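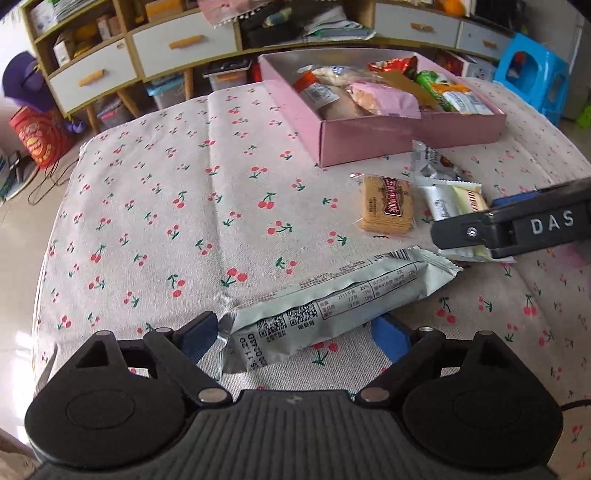

Tess Arnaud
Owner and print room lead, Doucette Sign Supply

Lullirine Magnetic Door Panels, pair
Made by Kamitz
$121 the pair, printed and laminated
Blank pairs also available, see the bottom of the page

I've been selling magnetic vehicle signs long enough to have a drawer full of bad ones. Curled ones, faded ones, one that a customer found in a ditch a week after it left his truck and brought back to me like a wounded bird. So when Kamitz sent the first Lullirine samples I stuck them on my own pickup, drove them through a whole winter, and only then put them in the shop. They've been my best-selling panel ever since and I still have that first pair on the truck, a bit scuffed at the front edge but holding fine.

If you run two or three vans, or you use the family car for work during the week and don't want your phone number on it at your cousin's wedding, this is the page you want. If you have a bigger fleet and the vans never do anything but work, skip down to the part called "When I'll talk you out of them" before you order.

What you get

Two panels, one for each front door, each 24 inches tall by 45 1/4 inches wide. That gives you 1,086 square inches a side to play with, which sounds like a lot until someone tries to fit a logo, a slogan, a license number, three phone numbers and a picture of a faucet on it. More on that in a minute.

The corners are rounded before they leave the shop. Please don't ask me to leave them square! Square corners catch the wind and catch your sleeve, and the corner is always where a panel starts to lift. I do square corners on indoor signs all day long, just never on a car door.

Printing is full color with a matte laminate over the top. I can do gloss if you like it better and the price is the same, but I steer people to matte because it reads better in low sun. A glossy panel on a bright afternoon can turn into one big white glare, and the whole point was for somebody at the light to read your name.

Will they stick to my vehicle?

Go out and try a fridge magnet on the door. I mean it, that's the test. Try it in the middle, then near the bottom, then close to the handle. If it grabs everywhere you're in business. If it slides off, your door is aluminum or some kind of plastic or composite, and there isn't a magnet in my shop that'll help you. Plenty of newer trucks have aluminum doors, and so do some vans, and the same model can change from one year to the next, so don't go by what your brother-in-law has on his.

Body filler is the other thing. An older van that's had a door repaired may hold a magnet beautifully on the left half and not at all on the right. Run the fridge magnet over the whole area where the panel is going to sit and you'll find out in a minute.

Then there's the shape. A magnetic panel wants to lie flat. It'll follow a gentle curve with no trouble, but a hard body line or a piece of rub trim running through the middle leaves a gap underneath, and air gets in there on the highway. Measure the flat part of your door, both ways, and write it down. If you don't have room for the full panel I'll cut it shorter at no charge, as long as you tell me before I print. Once it's printed I can't do anything except feel sorry for you.

Putting them on

Wash the door. Wash the back of the panel too, and dry both. Grit trapped between the two is what scratches paint, and I've seen people blame the magnet for something a handful of sand did.

Hold the panel by its two sides, bow it slightly toward you, touch the middle to the door first and let the rest roll down to each edge. If you've got it crooked, lift it off completely and start again. Don't drag it across the paint. I know it's tempting, it slides so nicely, and everybody does it once.

Cold mornings are hard on magnet sheet because it goes stiff. Keep the panels indoors overnight if you can, or let them sit in the cab with the heater running for 15 minutes before you put them on. On a brand-new paint job or a fresh coat of wax, wait until it's properly cured, and ask the body shop how long that is for the paint they used.

Looking after them

Take them off every day if you can manage it, and at least once a week if you can't. Saturday works well for most of my customers, since the van's getting hosed down anyway. Moisture gets in behind, and if you leave it there for a month in summer you can end up with a ghost of your own logo on the door where the paint around it has faded and the paint under it hasn't. I had a plumber whose truck you could still read two years after he sold the business.

Store them flat, or on something round and wide with the printed side facing out. Don't fold them. Don't leave them on the dashboard. Don't stick them face to face in the trunk under a toolbox, either (the number of pairs I've reprinted because of a toolbox!). I sell a Gondow storage tube that fits a pair nicely and slips behind the seat, but a clean steel filing cabinet is just as good if you've got one. Slap them on the side and you're done.

And no automatic car washes with the panels on. The brushes will have them off, and then they belong to the car wash.

About your artwork

This is where I get bossy. A van door gets looked at for a couple of seconds, usually by someone who's also trying not to rear-end you. Your name, what you do, one way to reach you. If you can say what you do in two words, use two. "Drain cleaning" does more for you than a paragraph about quality and family values, even if your family values are excellent.

Make the phone number or the web address big, and pick one of them. Keep an inch clear all the way around, because anything closer to the edge looks cramped once it's up against a door handle. Dark letters on a light panel, or the other way around. I've printed red on dark blue exactly once and the customer was thrilled with it until he saw it from across his own parking lot.

Think about the color of the vehicle too. A white panel on a white van can look lovely, almost like it was lettered straight onto the door, and it hides the edges. A white panel on a black van looks like a panel. Some people like that! If you don't, send me a photo of the van in daylight and I'll run the background in a shade that sits closer to it. It won't be a perfect paint match, and metallic paint can't be matched in print at all, but it'll be a lot calmer.

If your state or your trade wants a license number or a DOT number on the vehicle, check the rules on size and also on whether a removable sign counts. Rules vary, and I'd hate for you to find out on the shoulder of the interstate. I'm a printer and can't tell you what's legal where you are.

Send vector files if you have them. If all you've got is the logo off your Facebook page, send that and I'll tell you what it'll cost to redraw. Everybody gets a proof by email and I don't print until you write back and say yes. Read the phone number on the proof out loud. Better yet, dial it.

When I'll talk you out of them

Panels are a part-time sign. If the van works every day, parks outside, and never has to be anything except your work van, cut vinyl lettering will look sharper, last longer and can't be stolen. And yes, magnets do get stolen, mostly by kids as far as I can tell. I do lettering too, and I'd sooner quote you for that than have you mad at me later.

They're also wrong for hoods and roofs. Doors and flat rear quarters only, please. The hood gets too hot and the wind gets under the front edge.

Where I love them is on leased vehicles, on rentals you've got for one busy season, on the owner's own car, and on the spare van that fills in when another one's in the garage. One roofing outfit I print for keeps a pair in the office for exactly that. The spare goes out looking like the rest of the fleet and the customers never wonder who just pulled into the driveway.

Ordering

Printed pairs are $121, any design, as long as both sides carry the same artwork. Different artwork left and right is fine, there's just a second setup to pay for, and I'll put it on the quote. If you have a picture that faces one way, a running dog or a truck or what have you, ask me about flipping it so it points to the front of the vehicle on both doors. I do that one for free because it bugs me so much when it's wrong.

Blank pairs come cut and rounded with a white vinyl face, ready for your own lettering. If you're a sign shop yourself, I also stock the same Lullirine sheet on a 50-foot roll. It's heavy and it ships by freight, so call before you order and we'll work out whether it's cheaper for you to come and get it.

March is my crazy month, with all the landscapers waking up at once, so if you're in that line of work get your artwork to me before then and you'll jump the pile. Pick up at the counter or have them shipped flat. I don't ship printed pairs rolled, even when people ask nicely.

Questions go through the form on the contact page. Tell me the make, model and year of the vehicle and what the fridge magnet did.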